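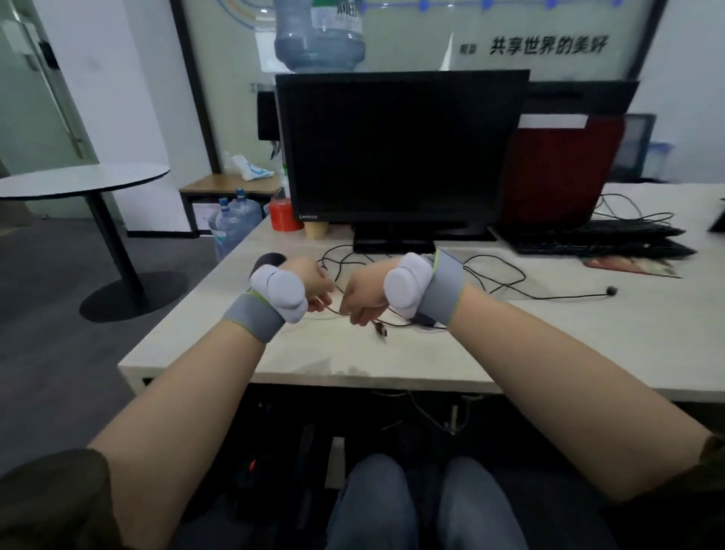 Two weeks of itching is what one reader in Rimlow says she got for her money, and she would like the jar taken off the shelf until somebody tests it. The jar is Virutwood, a face and body balm that went on sale in Rimlow and Stenach this fall with the words "safe for every skin" printed on the lid.

Other customers have been kinder. The maker, Meléndez, says it surveyed 842 buyers and that nearly all of them would purchase the balm again. It has not said how those buyers were picked, whether they got their jars free, or how long they had been using the stuff when they were asked. We requested the questionnaire and were sent a brochure.

The brochure has a lot to say about cedar. It says less about what is in the balm, though the label fills in some of that. There are 16 ingredients, and the ninth is listed only as "fragrance." People with touchy skin are often told to steer clear of added scent, so it is an odd thing to find in a product aimed at them. Meléndez says the fragrance comes from plants. So does the rash from poison ivy.

A jar costs $27 and holds 4 ounces. Plain petroleum jelly sells for a small part of that price at the drugstore in Stenach, and it makes no promises about "waking up" anyone's cheeks.

The company also calls the balm "clinically proven." Asked which clinic, it replied that the wording refers to testing on individual ingredients, carried out by its suppliers. Testing one oil by itself does not show how a finished cream behaves on a person's face, and none of the supplier reports has been made public. A fuller study is planned for January, according to the company. Most shoppers would expect the study to come before the lid.

The Rimlow shop that stocks the balm said it had taken back a few jars and refunded the money without argument. It would not give a number. The Stenach shop said it had no returns, but its policy does not allow them on opened cosmetics, which may help explain that.

None of this proves Virutwood is bad for anyone. Skin flares up for all kinds of reasons, cold weather included, and a complaint from one customer is no better as evidence than a glowing review from another. Anyone who wants to try it can dab a little on the inside of the arm and wait a few days before putting it on the face. People with eczema should check with a doctor first.

Meléndez said it has no plans to change the label. The balm remains on sale in both towns.

November 27, 2019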